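Sizing a battery for the sump pump circuit

The house at Gilmartin sits low on its block, and the sump pit fills from about an hour into any decent rain. Last January the supply dropped out twice in one week. I bailed with a bucket both times and decided the pump needed its own backup.

I started with measurements. The pump is a Purnel, nameplate 400 W. I put a plug-in meter on it and logged a wet fortnight. Running draw settled at 285 W, well under the plate. The inrush was too short for the meter to catch, so I borrowed a clamp with a peak hold function from Fenna Verschueren. It read 11 A at start, on a 240 V circuit. That's the figure that rules out most of the small inverters at the hardware shop, whose surge ratings are quoted in large print and whose surge duration isn't quoted at all.

Duty cycle was the other unknown. In the worst stretch of the log the pump consumed 1,321 Wh over 24 hours, a bit over four and a half hours of running. Adding inverter losses and idle draw, and refusing to take the battery below 20 per cent, I needed a little over 2 kWh of nominal capacity to ride through a full day.

Options considered:

A petrol generator. Cheapest per watt. Needs someone home to start it, and the fuel goes stale in the shed between uses.

Lead-acid and a separate charger. Workable, but heavy, and the usable capacity is about half what's printed on the label.

Lithium iron phosphate with a combined inverter-charger. Dearest up front. Changes over by itself.

I went with the third. The inverter-charger is a Zelness unit, pure sine, changeover quick enough that the pump's float controller doesn't reset. The electrician put it on a dedicated circuit with its own isolator and labelled the board. Don't do that part yourself.

Two corrections to my earlier post on this. I wrote that idle draw was negligible. Measured at the battery terminals it comes to nearly half a kilowatt hour a day, and I've redone the sums above to include it. I also gave the cable run as the straight-line distance, when the colour-coded plan shows it going up and over the doorway. Voltage drop is still within limits at the longer length.

Next job is a high-water alarm on a separate float, with its own small battery. I'll post the wiring once I've settled on a sounder.
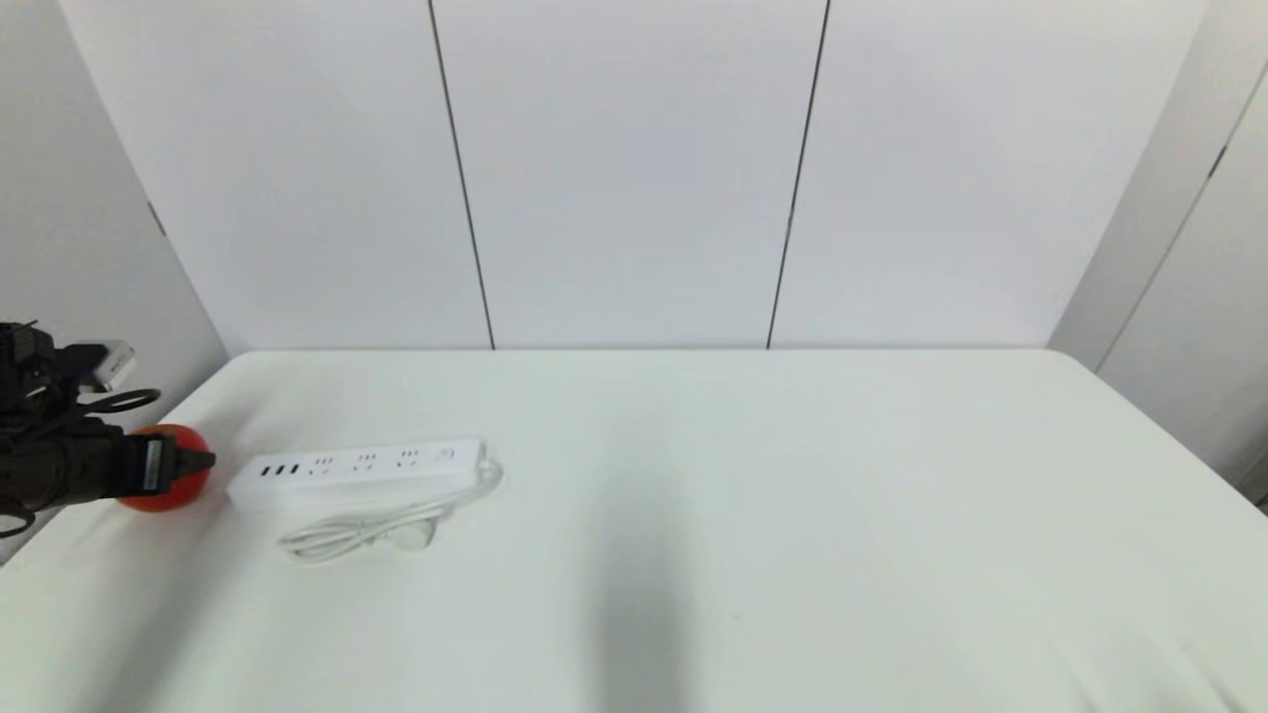

White tabletop, left-hand end.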